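The July bug that had us all crowded around one screen

By Charito Manalo
July

If you came past the simulation corner on Saturday and wondered why four grown adults were cheering at a virtual apple, I can explain! We had just found the cause of the fault that had been eating our results for weeks, and I have been looking forward to writing it up ever since, because it is one of the best bugs I have ever had the pleasure of being annoyed by.

Some background for the people on the hardware side who don't follow our daily misery. The Skaltstead task set is our collection of simulated tabletop jobs for the humanoid hand. They are small things - pick up a fruit, move it from a plate to a bowl, put it down without making a mess. We train in simulation first and only send a policy over to Nosbridge when it has behaved itself for a full batch of 200 runs. The plate-to-bowl job was supposed to be the easy one. It had been passing happily since spring, and then we moved to the new build of Fondis (our scene generator) and the score fell off a cliff.

159 good runs out of 200. That may sound decent, but the old build almost never dropped one on this task, and the failures all had the same look to them. The hand would come in from the side, open, nicely lined up, and then start closing too early. The thumb would come down on the rim of the plate, the plate would tip, and the apple would go rolling away across the table. In 2 of the runs the plate flipped over completely and landed on the fingers, and the physics engine did what physics engines do and fired the whole lot off toward the wall.

What I love about this one is how innocent it looked. We replayed the failed runs at normal speed and saw a clumsy robot. Then Bech (our replay tool, and if you haven't tried the new version, please do, the scrubbing is so much smoother) let us step through the approach one tick at a time, and suddenly there was something to look at. Keep your eye on the thumb and the near side of the hand, and how little room there is between the tip and the edge of the magenta plate. 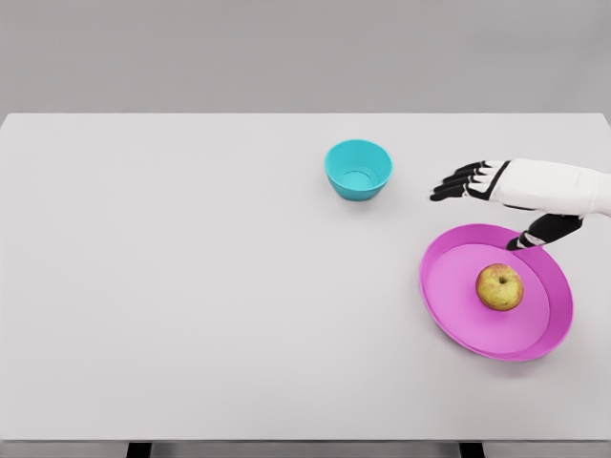 What was going wrong

The policy knows where the plate is from its center point and its radius. When Fondis got its new object library, the plates were remade with a wider, sloping rim, and the radius that gets passed along was still being measured at the flat floor inside. So as far as the controller was concerned, the plate stopped where the floor stopped, and the rim didn't exist. It planned a lovely tidy path for the thumb straight through a strip of solid plate.

With the smaller plates the hand mostly got away with it. With the big ones, and with the fruit sitting to one side, there was a lot less margin and the thumb caught the rim. Once I sorted the runs by plate size, the pattern jumped right out of the table. I may have yelled.

The part that matters for safety

This would be a funny story and nothing more if it had stayed in simulation, but the same radius value is used by the contact check. That check is meant to stop the hand when it touches anything it didn't plan to touch. It was ignoring contact with the rim because, again, it had no idea there was a rim. So the hand kept pushing. On a real table with a real ceramic plate, that means broken pieces, and maybe a damaged finger, and somebody standing close by with a mug of coffee.

No policy trained on the new build had gone over to Nosbridge yet, and I checked that twice. The transfer is on hold until we're done, and if you have a local copy of the new object library, please don't run anything from it on hardware.

What we changed

The radius is now taken from the outer edge of the object, for plates and bowls alike. The contact check no longer shares that number with the planner at all - it reads the collision mesh directly, so one bad value can't fool both of them again. We also added 40 new test scenes with wide rims and off-center fruit, and they run every night. I would like to add more, so if you have a nasty arrangement of dishes in mind, send it to me. Odd shapes are very welcome! I'm especially short on square plates and anything with a handle.

The full batch of 200 is queued again with the fix in, and I'll post the score on the board by the door once it's finished. Anyone who wants to watch the failed replays can find them in the Bech shared folder under "rim". Start with the flipped plates, they're spectacular.

Recent items
Bech replay tool: what's new in the scrubber
Moving your scenes to the new Fondis build
Nosbridge floor rules for visitors
Skaltstead task set: call for drawer and door tasks
Who has the spare wrist cable?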